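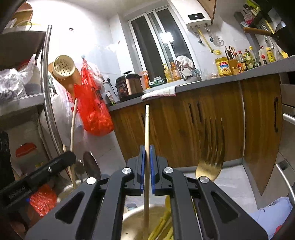 Filed under: Home Life, Odds & Ends
Posted 23/07/2024 by Adesuwa Bassey

So I've been cooking my way through my aunt's recipe notebook since the spring, and I finally got to the noodle pages, which are the greasiest ones and therefore the best. She wrote the whole thing in pencil over I don't know how many years, and she never once put down an amount for salt. "Salt" is all you get. Sometimes "salt, more."

The first noodle recipe is one she picked up when she lived over a shop in Haddale, and it has five ingredients, and one of them is "the brown sauce from Lerato." Great. Lerato Mthembu moved away before I was out of middle school! I called my mom, who called my cousin Kagiso, who said it was probably soy sauce with sugar and a lot of garlic cooked down in it. I tried that. My mom came over and ate two bowls and said it was nothing like it. Then she took the leftovers home.

Second try I used dark soy and a spoonful of peanut butter (a guess from a stain on the page that smelled like nothing at all, but I had a feeling). Closer! Mom says there was definitely vinegar too. She also says my aunt used to rinse the noodles cold even in winter, and I had been skipping that, and it does make a difference - they stay springy and don't clump up when you walk away to answer the phone.

The other thing I'm stuck on is page 31, which just says "dumplings, as before." As before what? There are no dumplings on pages 1 to 30. I checked twice. Either there was an earlier notebook or a page fell out, and now my brother is going through the boxes in his garage in Nidholm with strict orders not to throw out anything with handwriting on it. He's found 7 phone bills and our old report cards so far. Mine are not going on this blog.

I did make the ginger cake from the back cover while I was waiting. It calls for a "medium tin" and 40 minutes, and mine was still soup in the middle at 40 so I gave it another 20 and covered the top with foil. Came out dark and sticky and a little burnt on one corner, which I ate standing up. Margaux from work wants the recipe, so I'll type it up properly once I've made it again with an oven thermometer.

If anyone reading this knew the Haddale shop and remembers a sauce in a jar with a red lid, please leave a comment. I'd like to have it sorted by September, when everybody comes for Mom's birthday and she starts telling people what's missing.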